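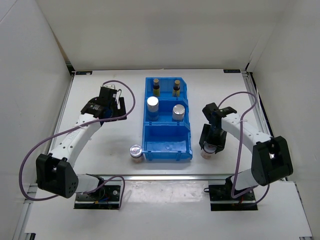
Flerkska, which packs sauces and preserves for small food brands, has changed the way it sorts mixed glass before boxing. From January, bottles and jars at its Akande site go into divided bins by closure type, with one type to a compartment, before they reach the carton line. The bin in use is a blue plastic model with three compartments running front to back. Gold-capped bottles take the rear compartment and silver-lidded jars the middle one, while the front compartment stays clear until a third product is called for on the order sheet. A jar still to be placed is set down on the white tabletop beside the bin, with its label left on the outside so it can be checked against the sheet.

Last updated: January
Reading time: 3 min

The old method used open trays. Mixed orders were laid out in whatever sequence they came off the shelf, and the contents were checked by eye at the carton stage. According to the company's packing notes, most errors were swaps between jars of similar height. A swap found at the carton stage meant opening the carton, removing the inserts and repeating the seal.

"The lid is the first thing you see from above, so we sort by the lid," said Natália Gajdoš, who runs packing at the site. "The label is the second check. If both agree with the sheet, the bin moves on."

Under the new procedure, each order is split into bins before any carton is folded. Bottles are loaded first, at the rear. Jars follow in the middle. Glass is set down upright and released only when the base is flat on the compartment floor. Items in the same compartment may stand at different distances from the front wall, but they may not lean on each other or on a divider.

The divider walls also set the limit on load. Staff are told not to add an item to a compartment if it has to be pushed into place. The item goes to the next bin, and the order sheet is marked with a second bin number. Gajdoš said this had raised the number of bins in circulation on mixed orders but had cut the time spent on rework.

In a trial before the change, the site ran 60 mixed orders through trays and another 60 through divided bins. The tray orders produced 17 swaps. The bin orders produced 5, all of them between two jar products that carry the same lid. Those two products are now kept on separate shelves and may not share a bin.

Breakage was recorded over the same trial. The tray orders had 8 chipped or cracked items and the bin orders had none. The company is treating the second result with caution, as the trial was short and the tray orders included more tall bottles.

The cartons are supplied by Drudetti and have not been changed. The cardboard inserts have been recut so that the order of the cells matches the order of the compartments, with bottles at the back and jars ahead of them. A packer working from a full bin can transfer the contents from rear to front without turning the carton.

Empty bins are wiped out and checked for grit before they go back to the start of the line. Grit under a glass base can scratch it or leave the item standing at a slight angle, and a bin with a cracked divider is withdrawn.

The first customer order packed entirely under the new procedure was a mixed case for Grillier, a seller of barbecue sauces and rubs. Single-product orders will continue to go straight from shelf to carton. Flerkska plans to review the rules on bin loading once the next product list is fixed, including whether the front compartment should be assigned to a set lid type or left open for each order.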